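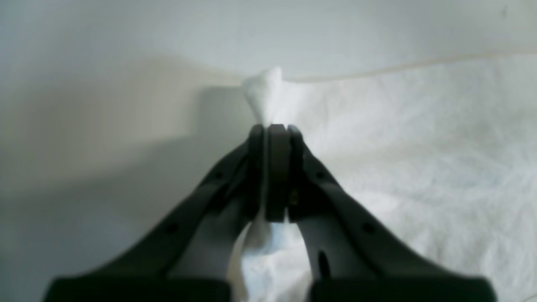
Shigeru Ueda 写道：

各位同仁：关于白色擦拭布的收取与折叠，现行办法第四条只写了“取出后平整叠放”，没有写明从何处提起。近来各楼层的做法并不一致，有的从布角提起，有的抓住布面中间一把提起，再放到台面上抹平。后一种做法取布较快，但布面在抓握处会收成一团，叠好后中间常留有一圈放射状的皱痕，送到前台和茶水间时不够整齐。另有同事反映，从中间提起的布，四边垂落不齐，找角要费些工夫，遇到尺寸相近的两种布混放时更容易叠错。请管理组明确：是否统一要求从布角提起？如果允许从中间提起，后续应当怎样处理？此外，晾干后尚未折叠的布能否先放入周转袋，各楼层理解也不同，希望一并答复。

Shigeru Ueda 先生及列表各位同仁：

来信收悉。管理组就所提各项与 Nishimura 馆各楼层负责人作了核对，现将意见答复如下，请各处参照执行。修订后的条文将随本年度《布品使用与整理办法》一并印发，在此之前以本信为准。

一、关于提起的位置

附图中的白布在被夹住的地方收得很紧，拧成尖起的一簇，来信所说的皱痕，多半就出在这个位置。一块布的重量集中于一点时，周围的布面必然向该点收拢，布越薄，褶越细，抹平也越费事。因此，凡需折叠后上架陈列的白布，原则上应从相邻两角提起，双手分开，使一条边保持平直，再放到台面上。

考虑到从筐中取布时布角往往压在下面，要求每次都先找到布角并不现实，故允许先从布面任意位置提起，将布移至台面，但须遵守以下几点：

提起后应直接放下，不在空中抖动。
放到台面后先松手，再找角，不得捏着布面中间拖拽抹平。
找到两角后重新提起一次，使布面自然垂直，然后再行折叠。

第三点在试行中曾有同事认为多余。管理组仍予保留。少了这一步，布的中间一段通常并未真正展开，只是被手掌压平，叠好后过一段时间皱痕又会显出来。

二、关于折叠的方法

上架用的白布统一采用长边对折、再对折、最后三折的方法，折口朝里，布边朝内，叠好后正面只见一道圆边。洗标应藏于最里层。洗标外露的，接收楼层可以退回重叠，不必另行请示。

仅供清洁使用、不上架陈列的白布，不要求三折，对折两次即可。过去有楼层将清洁用布也按陈列标准折叠，用心可嘉，但占用时间较多，今后不作要求。两类布在折法上有所区别，也便于取用时一眼分清。

尺寸相近的两种布，请先分拣再折叠。分拣时以布边的缝线为准，不以手感为准。洗过多次的布会略有缩小，单凭大小判断容易出错。分拣后仍不能确定的，单独放置，由布品间统一核对，切勿随意并入任何一叠。

三、关于周转袋

已经晾干而尚未折叠的布，可以放入周转袋，但不得过夜。每袋最多20条，装入时不得按压。此前规定中并未写明数量，有的楼层将袋口勉强扎紧，布在袋中受压，取出后即使从布角提起，也已难以抹平。

仍有潮气的布一律不得入袋。判断是否干透，应以布边和缝线处为准。布面中央干得较快，不足为凭。遇阴雨天气晾晒时间不足的，请送104室烘干，使用前在门外登记簿上写明楼层和送入时间，取走时签名。烘干后应尽快取出展开，留在机内冷却的布与压在袋中的布一样，会留下较深的折痕。

周转袋与存放脏布的袋子应严格分开，颜色标签不得互换。标签脱落的袋子暂停使用，交布品间补贴。

四、关于洗涤用品

有同仁询问，白布发硬是否与更换 Flutano 洗涤剂有关。管理组目前没有足够的依据作出判断。各楼层洗涤时的用量差别较大，漂洗次数也不相同，在用量未统一之前，不宜将原因归于某一种用品。请各楼层自收到本信起，按布品间张贴的用量表投放，并在记录中注明漂洗次数。待12月汇总之后，再行讨论是否调整。

在此期间，请勿自行添加柔顺剂。柔顺剂会影响白布的吸水性，茶水间使用的布尤应避免。

五、关于损耗与更换

边缘脱线、有洗不去的污渍或明显变薄的白布，应从陈列用布中剔除，转作清洁用布，并在布角剪去一小块作为标记。已作标记的布不得再上架。完全不能使用的，集中送交布品间，由布品间登记后处理，各楼层不要自行丢弃。

新布由 Ultport 仓库统一发放，供货方仍为 Fivby。新布首次使用前须先清洗，清洗时与旧布分开，以免旧布上的绒毛附着。领用单由楼层负责人填写，管理组不再受理口头申请。

六、关于台面

折叠用的台面应在使用前擦净并晾干。台面上不得放置杯具、文具及私人物品。白布落地后一律视为脏布，无论地面看上去是否干净，均须重新洗涤。这一条过去执行得较松，请各楼层负责人向轮值同事说明。

七、其他

来信中提到能否在布品间加装一条挂杆，使布提起后可以先搭挂、再折叠。管理组认为此议可行，但需先确认墙面的承重情况，已转请设施组查看。有结果后，将在本列表另行通知。

对以上各项如有不同意见，请直接回复本列表，标题保留“白布整理”字样，以便归档。仅涉及个别楼层的事项，可与布品间单独联系，不必抄送全体。请在回复时删去不相关的引文，近来几封来信引文过长，查阅颇为不便。

此复。

Tetsuya Kamata
Nishimura 馆 布品管理组
09/04/2020

附注：旧版折叠示意图仍张贴于部分楼层，其中关于洗标朝外的画法已经作废，请予撤下。新版示意图印妥后由布品间分送，各楼层签收后张贴于折叠台一侧。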